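Support > Display and storage > Moltum light panel > Set-up guide > Section 4

Overview Parts Fitting Arranging Cleaning Spares

4. Arranging soft items on the Moltum light panel

This section covers placing plush toys, crocheted figures and other light textile items in the lit recess of the Moltum panel. Complete Section 3 (Fixing and levelling) first. The panel must be fixed at all points and the cover strip must be in place before anything is put in it.

4.1 Before you start

Switch the panel off at the wall and leave it off until step 8 of 4.2. Have the following ready:

- the items you want to show
- a soft, dry clothes brush
- the Bruven clear stands supplied in bag C, if you need to raise a small item
- a dry lint-free cloth

The recess takes a total load of 3000 g, spread across the floor of the panel. No single item should weigh more than 800 g. Weigh large plush toys on a kitchen scale if you are unsure. Toys filled with beads or sand are often heavier than they look.

CAUTION: Do not use the recess for candles, oil burners, cut flowers in water or anything else that can spill or burn.

4.2 Placing the items

1. Brush each item to remove loose fibres. Crocheted pieces shed more than plush when new, and the fibres show up clearly against the lit surface.

2. Check for trailing yarn ends. Tuck them in or trim them.

3. Wipe the inside of the recess with the dry cloth, working from the back to the front.

4. Place the largest item first. Keep a gap of 80 mm between the item and the back surface wherever the depth of the recess allows it.

5. Turn the face of a large toy slightly to one side. A toy that faces straight out tends to look flat when the light is behind it.

6. Add smaller items next to or just below the large one. If a small item disappears behind a bigger one when you stand back, put it on a clear stand.

7. Stand in the doorway and look at the arrangement from there, then from the nearest chair. Move items as needed.

8. Switch on at the wall and set the brightness as described in 4.3.

Note: Two items in close shades of one colour can be shown together if their textures differ. Smooth plush and chunky yarn are easy to tell apart, even at a distance.

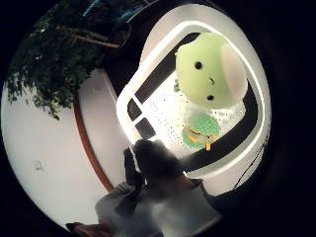 Fig. 4.1. Large plush head with a smaller green yarn piece just below it, panel lit.

4.3 Setting the brightness

The dial is under the lower edge of the panel, on the right. It has no numbers. Turn it fully anticlockwise, then bring it up slowly until the items are clear.

At high settings pale fabric loses its edges and may look white, and the lower parts of an item can become hazy. Anyone standing close in front of the panel will appear dark to people further back. Turn the dial down until the outline of the palest item is sharp again. Dark or strongly coloured yarn can stand a higher setting than pale plush.

If the room has a ceiling light, set the brightness with that light on and check it again with it off. One setting will not always suit both, and in most homes the evening setting is the one to keep.

Note: The panel warms up a little in use. Leave the vent slots along the top clear and do not push toys up against them.

4.4 Changing the display

Switch off and wait 2 minutes before you reach into the recess. Take out the small items first. Lift large toys from beneath with both hands and do not pull them out by an ear or a limb, as the seams can give.

Coloured fabric fades under constant light. Swap the items over every few months, or turn them so that a different side faces the panel. Store the ones you take down in a Skunus lidded box or a clean cotton bag, away from damp.

CAUTION: Do not spray cleaning products into the recess. For marks that the dry cloth does not shift, see Section 6.

Related items

Moltum corner panel: fitting guide
Bruven clear stands, small and medium
Skunus lidded box, shallow
Bermúdez wall brackets: load table
Replacement dial and cover strip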